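Category: Play at Home > Wooden toys, puzzles and shape blocks
Last updated in August

Sorting shapes: by color or by form first?
Posted by vija_z (Vija Žukauskas), August, 9:40 in the evening

Hello to all. I am new in this forum and English is my third language, so please forgive my mistakes.

I have a small play group in Treminville, in my own home. We use a box of solid blocks in simple shapes: cylinder, star, cube, triangle, heart, hexagon and some others. The box has 30 blocks. My question is about the first sorting game for children who are almost three. I always ask for color first. My sister, who also works with small children, says that form must come first, because a child feels the form with the hand and the color only with the eye.

This week I tried something between the two. I put the blocks in two groups, far from each other on a big board, and I ask the child which blocks are friends. I don't say the word color and I don't say the word shape. 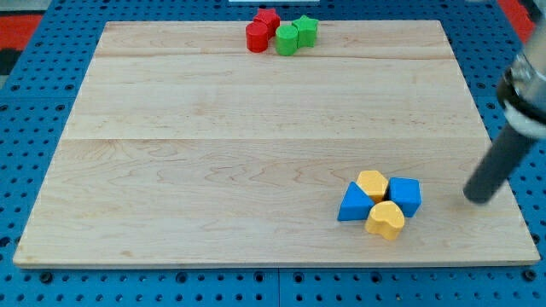

Red and green at the back, yellow and blue in front.

In the group at the back, both answers are correct. The child can put the two stars together and the two cylinders together, or she can keep red with red and green with green. In the front group all four forms are different, so only color can help. I find this a good trick, but my sister says it is confusing. What is your opinion?

---

tamsin_oak wrote:
Welcome! I love the back group. My son would go for the stars straight away, he doesn't care about color one bit. I'd skip the front group at that age though. A heart and a hexagon are hard words, and they don't stack with anything.

---

gosside_dad wrote:
I agree with your sister, sorry. If there are two right answers the child just watches your face to find out which one you like. Start with one rule. We did all the stars in one bowl and all the cubes in another for weeks, then moved on to color.

---

vija_z wrote:
Thank you both. @gosside_dad, I understand this, and it is true that they look at my face. I try to look at the board. But with one rule only, I never learn what the child sees first by herself, and this is what I want to know.

@tamsin_oak, they don't need to say hexagon. One girl calls it "the cookie" and we all say cookie now.

---

prullovari_fan wrote:
Which board is that? I need something flat and heavy. Mine is thin and slides around.

---

vija_z wrote:
It is a plain wooden board, made from wide pieces joined together. I bought it second hand at the market in Wiriya for 11, without any label, so I can't give you a name. I wipe it with a damp cloth and dry it immediately.

---

gosside_dad wrote:
Fair point about seeing what they pick. I still think you should leave more space between the blocks. When they touch like that, a kid thinks it's one thing and grabs the whole lot.

---

vija_z wrote:
This is a very useful remark. Tomorrow I will leave a space as wide as one finger between them and try with the same two children. My sister still doesn't agree with any of it, but she has asked to borrow the box.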